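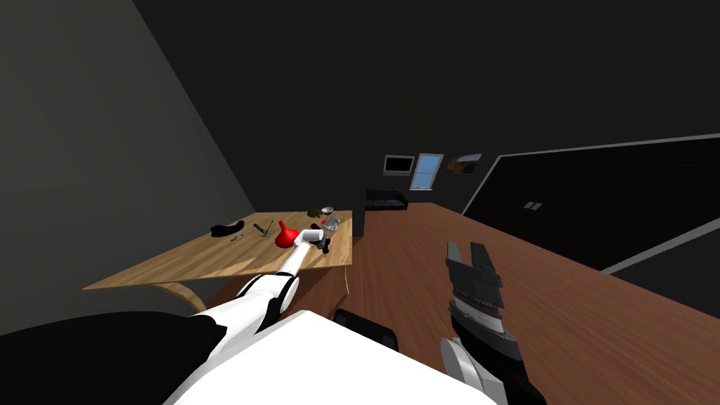 4.2 Sizing the purchase in simulation

The purchasing decision came down to two quotes. Siralgate offered a two-arm mobile platform with a fixed head sensor for $139,000, and Flutier offered a one-arm version on a similar base for $103,000. Both prices included delivery and first-year support. Neither included end effectors. Our approved equipment line covered the lower quote with money left for grippers and spares, while the higher one would have used up the line and part of the next year's. We therefore ran our bench tasks on a simulated two-arm robot before signing anything, and looked at how much of the work the second arm would do. In the table tasks, one arm often carries the whole load: the left gripper is down near the red funnel, and the right one stands open over the floor, well to the side of the table. An arm held in that position still has to be bought, powered, insured and serviced.

The simulated room was built from the floor plan of the lab we expect to move into. We kept the furniture at its planned size and left the lighting low, as the head sensor is the part of the system we trust least in poor light. Objects on the table were picked to match the kinds of items used in our small-parts work: containers, hand tools and a few odd shapes that are hard to grasp from above. Titilayo Bako set up the scenes and Hadi Smadi wrote the task scripts. The simulator license came from Hung under an existing agreement and is not charged to this project.

For each task we logged three things: which arm made contact with an object, how long each arm was commanded to move, and whether the task script could be rewritten for one arm without adding a regrasp. The last item mattered most for the budget. A regrasp costs time, and on a shared robot that time is taken from another group's booking. We did not try to put a dollar figure on it. The booking system does not charge for hours, and any rate we chose would have decided the result for us.

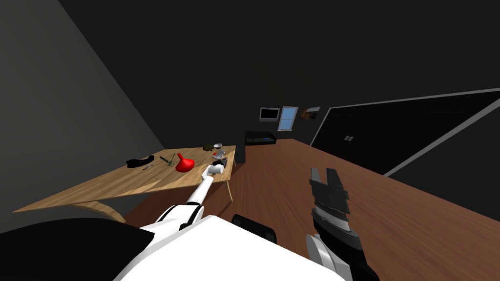 Stuart Tunstall disagreed with this way of framing the choice. In his written comments on the draft plan he argued that a log of arm use on current tasks says little about the tasks a lab will want in its third year, and that adding a second arm later would mean a new controller, a new safety review and a second round of downtime. He asked that the one-arm option be priced with the upgrade included.

We did so. Flutier would not give a firm price for a later upgrade and stated only that the base had mounting points for it. Siralgate does not sell a one-arm version. The comparison in Table 3 therefore shows the upgrade as an open item, and readers should treat the one-arm total as a lower bound. Beverley Bainbridge suggested entering a placeholder amount based on the gap between the two quotes. We decided against this. The gap covers differences in the base and the support contract as well as the arm, and a placeholder tends to be read as a quote once it sits in a table.

Lead time was the second planning issue. Flutier quoted 45 working days from purchase order to delivery. Siralgate quoted a shipping month, March, with no day attached. Our floor work has to be finished before either base can be driven in, and the contractor's schedule was not settled when the quotes expired for the first time. Both suppliers renewed them at the same price. Departments planning a similar purchase should ask for the renewal terms in writing at the start.

4.3 End effectors

Grippers were budgeted separately. The task logs showed that the shape of the fingers limited us more often than their force did. Low, flat items lying on the tabletop were the usual problem, and tall or flared items gave less trouble. We compared a flat, blade-like finger against a rounded one and planned around the flat type for small tools. Ekach supplied the price list used for this part of the budget. Fingers are treated as consumables, with a replacement set ordered along with the first one, and the gripper body is treated as capital equipment.

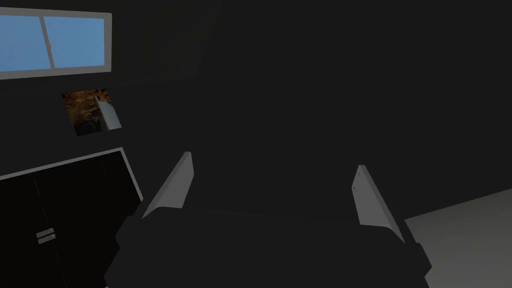 Figure 4. Simulated gripper with tapered flat fingers, open and empty.

Imogen Mapplebeck checked the split between consumables and capital against the university's equipment rules. One change came out of that check. Cables and mounting plates had been listed with the fingers, but they stay with the robot for its working life and were moved to the capital line. The move made the capital request slightly larger and the yearly running cost slightly smaller.

Our simulation work has limits that bear directly on the budget. It gives no information on wear, and the replacement rate for fingers is taken from supplier advice. It does not model the time people spend clearing and resetting a table between runs, and this will be the main staff cost in the first year. The simulated arms also move without cables, so reach near the far edge of the table may be better in the model than on the real robot. We have asked for a site demonstration on a table of the same height before the final order is placed. The cost of that visit is carried by the supplier under both quotes.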